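Folia Household Task Kit — Setup and Trial Guide
Section 6: Filling the compact washer by pitcher

Carrying and pouring water is still one of the harder household chores for a two-arm robot. The Folia kit can do it on a good day, with a person standing by. Treat this section as a supervised trial. Do not schedule it as an unattended chore.

Before you start

Read Section 4 (grip calibration) first. The pour uses the left arm only. The right arm stays near the washer and handles the cloth, so both arms must be calibrated even if you plan to test just the pour.

Unplug the washer for all pouring trials. Place it on a level surface and keep the arm cables away from the side where you pour.

1. Put one cloth in the drum by hand. Choose a bright color. Gray and black cloths are hard for the head camera to pick out against the drum.

2. Fill the pitcher no more than halfway. A full pitcher shifts its weight as it tips, and the grip software corrects for this too slowly.

3. Set the pitcher to the left of the washer, within reach of the left gripper.

4. Start the task from the Kurnitz console and choose Pour, Assisted.

5. Wait for the left gripper to close and lift. If the pitcher turns in the grip, press Hold and go back to step 3.

6. Let the arm bring the pitcher up to the washer. Check that the right hand has settled before you approve the tilt.

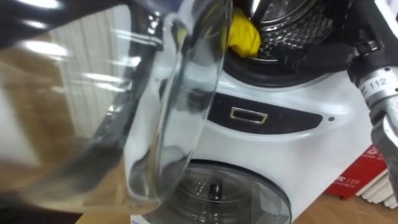
Figure 6-1. Pitcher held at the left, right hand at the drum opening, yellow cloth in the drum.

Caution: Keep your own hands away from the drum opening while the right arm is powered. The fingers may close without warning when the task changes state.

Setting the pour

7. On the console, set the tilt speed to 2. Higher speeds are for dry material.

8. Set the pour limit to 60 seconds. The arm returns the pitcher upright when the limit is reached, even if there is water left in it.

9. Approve the tilt. Watch the rim of the pitcher and keep one hand on the Hold button.

Note: Clear glass is the main cause of failed pours. The camera sees the radiator, the table and the gripper itself through the wall of the pitcher, bent out of shape, and the software can place the rim too far forward. Celina Cieślak tested the routine with a frosted plastic jug in August and had fewer stops. We kept glass in this guide as that is what most kitchens have.
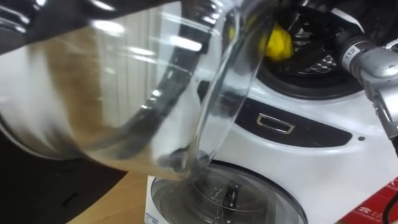
If the rim position looks wrong on the console, do not try to fix it by moving the washer. Press Hold, open the Adjust page and move the pour point in small steps. Moving the washer in the middle of a task clears the saved position of the drum, and you will need to repeat Section 5.

10. When the pitcher is upright again, select Return. The arm sets it down at the place where it was picked up.

11. Wipe the gripper pads dry before the next trial. Wet pads are the usual reason for a slip on the second run.

What the kit cannot do yet

The robot does not judge how much water is in the washer. It pours until the limit you set in step 8. It also cannot tell a spill from a reflection with any confidence, so a person must check the table after each pour.

Sorting clothes, measuring detergent and choosing a cycle are not part of this release. Xinyi Li is collecting reports on the cloth pickup routine — send yours with the console log attached, and say which pitcher you used.

Go on to Section 7 for cloth removal.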